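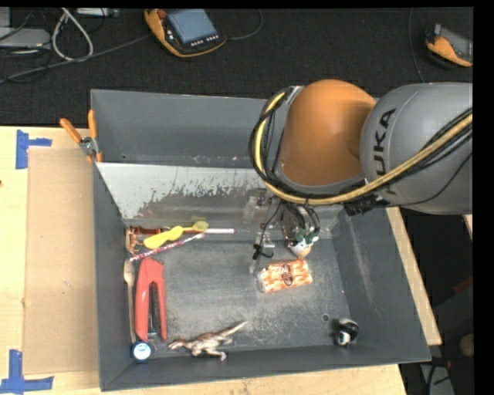
Mixed-item bin picking on a KUKA arm, demonstration cell, Zamudio.

Clultunix Bin Picking Cell -- Demonstration Unit

The demonstration cell at our Zamudio site can be seen at work during open days and by appointment. It runs the same Tukidix picking software we supply with production cells, on a table-height layout that lets visitors stand close to the bin.

Demonstration content

Parts are unsorted and share no common shape. The current set includes a wooden spoon, a toy dinosaur, a red hand tool and packaged goods in patterned wrapping. Thin items and items lying against the bin wall are the hard cases, and visitors are welcome to ask for them. You may also bring your own parts, up to 20 per visit. Please keep them dry, clean and free of sharp edges.

Session format

Duration: 2 hours
Group size: 4 persons maximum
Sessions per day: 2, morning and afternoon
Languages: English, Spanish

Each session begins with a safety briefing. The operator then runs a standard picking cycle, followed by visitor parts. Grip settings can be changed between runs on request -- allow a few minutes for each change.

Supply options

The cell is sold complete or as a retrofit kit for an existing arm. Wosum handles installation and operator training. Lead time depends on the gripper and is confirmed with the quotation.

Next open day: September. Registration is through the contact form; state part size and weight when booking.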